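Category: Home & Paper

Keeping your novels readable: which tips to believe

I own 519 books, most of them paperbacks and most of them fiction, and I have been reading advice on how to look after them for longer than I've been reading some of the books. Much of it is copied from one site to the next by people who have plainly never had a novel go mouldy on them. I've tried what I could on my own shelves and this is where I've got to.

Start with the freezer. You will be told that any second-hand book should spend a night in the freezer to kill whatever is living in it. A domestic freezer may well do for booklice and the like, but one night is optimistic. Two weeks, sealed in a bag with the air pressed out, is what I'd want, and then a full day to come back to room temperature before you open the bag. If you can't see any insects or droppings, I wouldn't bother at all.

Then there is the smell. Bicarbonate of soda, cat litter, coffee, tumble dryer sheets - they all have their champions. I gave each a fair go on a box of musty crime novels. Coffee made them smell of coffee and must. The dryer sheets left a greasy feel on the covers. Bicarbonate in an open saucer, inside a lidded box with the books stood on end and fanned out, made some difference after 6 weeks. A dry room with a window open did about as well and cost nothing. 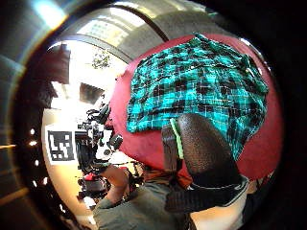 Dust is simpler than the shops would like. Hold the book shut, tip it slightly down at the front edge and brush away from the spine with a soft, clean paintbrush. A pastry brush will do if it has never met butter. I was sent a tub of Flukero cleaning putty, which you press on to the page edges and peel off. It lifted the dust. It also lifted a little of the print from the cover of a cheap thriller, and I haven't used it since.

Sticky labels cause more swearing than anything else. Lighter fluid is the usual tip and I can't recommend it on an uncoated cover, where it may leave a ring. Try a hairdryer on its lowest setting for a few seconds, then roll the label back on itself with a fingertip. Stop if the cover starts to lift with it. Hicham Ezzat wrote in to say he simply leaves the labels on, and on an old paperback with a soft cover I think he has it right.

Loose pages next. Please keep superglue away from them, whatever the video says. It dries brittle and the page snaps off again, taking its neighbour along. A very thin line of PVA, put on with a cocktail stick, with greaseproof paper either side and a weight on top overnight, holds well enough for another reading or two. Special bookbinding adhesives such as Dratimik are PVA too, as far as I can tell from the label, and cost a good deal more. If there is a difference I couldn't find it.

Shelving: upright, snug but not tight, and off an outside wall if you have the choice. The big heavy sagas can lie flat. I moved mine off the north wall in December and the page edges have stopped rippling - though we had a dry spring as well, so I won't swear to the cause.
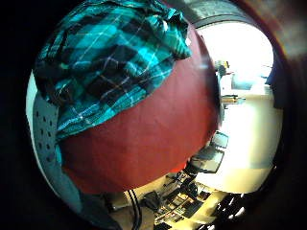 Should I cover my paperbacks in clear sticky film?

Only the ones you expect to wear out, such as a children's favourite or a book you lend a lot. The film can't be taken off without wrecking the cover, and bubbles are nearly certain. A loose jacket of brown paper does the same job and can be thrown away when it gets grubby.

One more, on damp. Those little sachets of silica gel do soak up moisture, but a single one in a bookcase is a drop in the ocean, and once full it does nothing. Use them in a closed box or don't use them.

Filed under: Books, Paper, Small Repairs

Contact | © Aatos Kallio | Back to top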